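Ticket 2786: Label export from Kurian drops rows after the 4,000 mark
Status: Resolved
Product: Cleka inventory sync
Reported by: Nazmiye Gündoğdu
Assigned to: Matěj Štěpánek

Problem as reported
Nightly export from Kurian to the label server finishes with no error, but the CSV on the label side is short. Anything past line 4,000 is missing. Bins in the back half of the location list have no labels to print. Started after the October update. Restarting the sync service makes no difference.

Environment
Cleka sync 7, default settings except for the time zone. Label server is on the same subnet. The export job runs at 2:15 a.m. under the service account.

Matěj Štěpánek, 9:10 a.m.
Please attach the sync log and the job definition. Also confirm whether the file is short on the Kurian side or only after transfer. Open it in a text editor for this, not a spreadsheet.

Nazmiye Gündoğdu, 9:52 a.m.
Attached both. The file on the Kurian side is complete. It is short on the label server. Log says "transfer ok" every night. Copied the file over by hand and it arrived whole, so I don't think it's the network or the disk. Free space is fine.

Matěj Štěpánek, 10:30 a.m.
Thanks. The log shows the transfer running in two batches. Batch one closes normally. Batch two opens and closes in the same second with 0 rows written - and the job still reports success. The batch limit is 4,000 rows by default, so that explains where the cut falls. It does not explain why the second batch is empty.

Can you run the export manually with verbose logging on and send the part between the two batches? Leave the nightly job as it is for now.

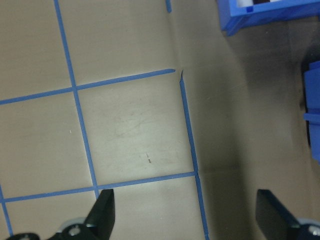
Nazmiye Gündoğdu, 11:18 a.m.
Verbose log attached. The line between the batches reads "cursor reset, key not unique." We renamed a group of locations before the update and some of the old codes were never retired. Could that do it?

Matěj Štěpánek, 11:45 a.m.
Yes. The sync sorts on location code and uses the last code of each batch as the starting point for the next. Before the update a repeated code was skipped with a warning. Now it resets the cursor, and the second batch has nothing to start from. I found 47 repeated codes in your job definition.

Steps:
1. Stop the nightly job.
2. In Kurian, filter locations by status "superseded" and retire them.
3. Rebuild the location index.
4. Delete the cursor file in the sync data folder. It is recreated on the next run.
5. Run the export manually and compare row counts on both sides.

Nazmiye Gündoğdu, 2:05 p.m.
Steps 1 to 4 done. The rebuild failed the first time with a lock error - Ward Prins had the location editor open. Fine once he closed it. Row counts now match and the missing labels print.

Matěj Štěpánek, 2:20 p.m.
Good. Turn the nightly job back on and check the file tomorrow morning. I have filed the false "transfer ok" message as a separate defect and assigned it to Skye Baxter.

Nazmiye Gündoğdu, 7:40 a.m.
Overnight run complete, counts match. OK to close.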